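The Orange One

The bug had a number, 2308, and Marleny Cabrera loved it more than any bug she had met in her life.

"Again," she said, and rolled her chair over to Wilmer's desk so fast she took his headphone cord with her. "Run it again, run it again."

Wilmer Escobar ran it again. On his screen the simulated room loaded, tiles and shelf and the green mat with its yellow balls, and the arm they called Jila swung over the floor and closed its fingers. Then it tried to let go, and the fingers stayed shut.

"It thinks it's open," Wilmer said. "Look at the log. Open, open, open. It's so sure!"

Jila had been reporting open since October, as far as anyone could tell. In the simulator that cost them some wasted runs. Out at the Turnton site, where the real Jila worked behind a yellow fence, it had cost Yeison Castaño the use of his left thumb for a while. He had reached in to clear a jam with the status light showing green. Green meant open, and open meant safe to reach. He was back at work now and telling the story to everybody, with the splint held up like a trophy, but Marleny had read the first report sitting on her kitchen floor and had not felt right since.

So she wanted this bug. She wanted it the way her brother wanted playoff tickets.

"What's different about this run?" she asked. "We did 40 yesterday and they were all perfect. Beautiful! Boring!"

"Edith changed the objects."

Edith Ticona put her head up over the divider. She had a pencil in her hair and another in her hand. "I put the small ones back in. Eliécer took them out because they kept getting lost behind the finger."

"Lost how?"

"The wrist camera can't see them. Go back to the start of 51 and step through it."

Wilmer stepped through it, and the three of them leaned in until their heads almost touched.

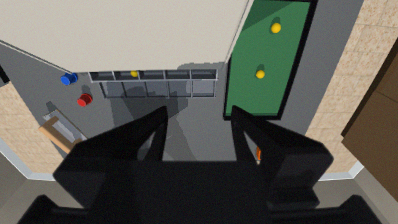 Run 51, wrist view. The orange piece is at the inner edge of the right finger.

"There," Edith said, and put her pencil on the glass. "That little bit of orange."

Marleny had looked at this view so many times that she had stopped looking at it. She knew the blue cylinder and the red one, she knew the ball in the shelf, she could have drawn the baseboards. She had never once looked at the edge of the finger.

"Okay," she said slowly. "Okay, okay. So the camera loses the piece. What does the Nestton module do when it loses the piece?"

Wilmer was already scrolling. He read with his lips moving. Then he stopped and laughed out loud, one big bark that made somebody in the hallway say "What?"

"It marks it as dropped," he said. "And if it's dropped, the hand must be open. It never asks the finger motor. It just – decides!"

"And the light?"

"The light reads the same flag."

Marleny got up and walked all the way to the window and back. It was a gorgeous, stupid, tiny mistake, one line that somebody had written on a good day to save a little time, and she could see the whole path of it, from a scrap of orange behind a finger to a green lamp on a fence in Turnton. Her hands were shaking. She was so happy, and then she thought about the thumb and was less happy, and then she picked up the phone.

Eliécer Muñoz answered on the floor at Turnton with the conveyor going behind him.

"Cut the power to Jila," she said. "At the wall, please, and put your lock on it. Don't trust the light."

"We're in the middle of the Anghel order."

"I know you are."

She heard him set the phone down. She heard him shout, and the conveyor wind down, and after it a quiet that seemed very big for such a small speaker.

"It's off," he said. "My lock's on. What did you find?"

"Eliécer, you are going to love this. What was Yeison packing that morning? Was it the small parts?"

He had to ask. She could hear Yeison's voice coming closer, already halfway into the story for whoever was standing there.

"Small parts," Eliécer said. "He says tiny. He says like a candy."

Marleny pointed at Wilmer, and Wilmer pointed at Edith, and Edith sat down and opened the ticket. She typed the date first, 23 December 2024, and under it, in capitals, LIGHT MUST READ MOTOR.

"Put him on," Marleny said. "I want to tell him myself."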